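Fudge sets on top but stays soft in the middle

I made the Moslow fudge for a bake sale in February and it came out wrong. The recipe calls for 372 grams of sugar, a can of evaporated milk and a stick of butter, cooked to soft ball stage. I took it off the heat when the thermometer read 235 and poured it in an 8 inch pan. The top looked fine by evening but the middle was like frosting. Can I save it, or do I start over? Also, can I add dried flowers on top next time? 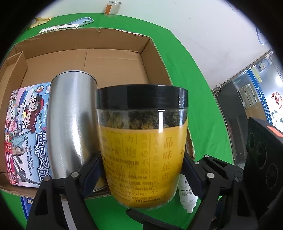 Dried yellow chrysanthemum flowers in a plastic jar with a black screw lid

Posted by Edau

Check the thermometer first. Put it in boiling water and see what it says. At sea level it should read 212. If it reads 214 then your fudge was 2 degrees short, and you need to cook to a higher number next time.

You can save the batch. Scrape it back in the pot with half a cup of water, melt it on low until there are no grains left, then bring it up to temperature again. Don't stir once it boils. Let it cool to 110 before you beat it.

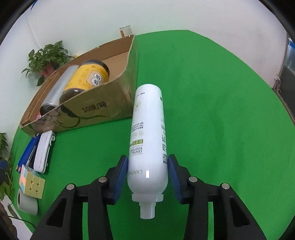 When you do beat it, stop as soon as the shine goes off. If you pour while it is still glossy you get the soft middle again. It took me two tries to get this right.

Posted by Ruchti

Mine never sets in humid weather. I just put it in the fridge and call it fudge sauce.

Posted by Idon

Agree on the thermometer. For the flowers, use only ones sold as food and crumble them on right after you pour. Go light, they can be bitter. A bigger pan would help too, an 8 inch one makes a thick slab that cools slowly.

Posted by Moslow Kitchen Reader

We use cookies to remember your settings. Accept | Manage
Contact us | Copyright Moslow Kitchen Help | Back to top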